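August, after supper

Third attempt at the table. The woven basket stays, I've decided, mainly from fatigue. The pink thing stays too, as I've run out of places to banish it. I paid 80 dollars for shelves at Trasetti and both of them are full — of what, I couldn't tell you under oath.

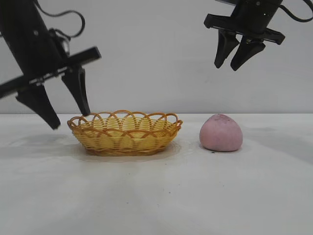 Posted by Neelam Grewal

Basket on the table, pale wall behind. I still want to paint that wall. Tomorrow I start on the drawer with the 3 tape measures.

Contact | © Neelam Grewal | Back to top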